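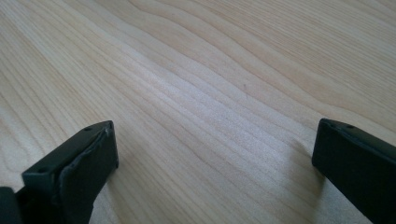
Naltier
April - By Letay Woldegiorgis
Reading time: 2 minutes

Gelteo has opened orders for a replacement pad service covering the two-finger hand-held grippers sold under its Riquelme name. Under the service, customers return worn fingers by post and receive them back with new gripping pads fitted, at a fixed charge of £45 a pair. The company said that the most common fault reported by users was lifting at the edge of the pad, and the wrinkled upper lip on the left-hand pad, standing away from the black finger beneath it, shows the kind of wear that the service is intended to cover. Fingers with damage to the body itself will be assessed separately, and owners will be told the cost before any work is done.

The service will be run from the company's workshop in Flivcombe, where the pads are also cut. Gelteo expects to complete each order within 2 working weeks of receipt. Customers who cannot be without their equipment for that period may hire a spare pair of fingers, subject to stock.

A total of 1,728 pads have been prepared for the opening months. Almost 300 pairs of fingers have already been booked in, most of them by training centres and small firms which use the grippers to record handling tasks by hand before passing them to a robot arm.

Owners are asked to remove the fingers from the handle and to keep the screws, as these will not be supplied with returned items. Old adhesive should be left in place. The company advises against trimming a raised edge with a blade - doing so may mark the finger and prevent a new pad from sitting flat.

Gelteo confirmed that the service applies to the current Riquelme model only. Owners of the earlier version, which has a narrower finger, may register their interest, and a decision on whether to extend the offer will be made later in the year. Booking forms received by noon on Friday will be included in the first round of work.

Contact the newsdesk | © Naltier. All rights reserved. | Back to top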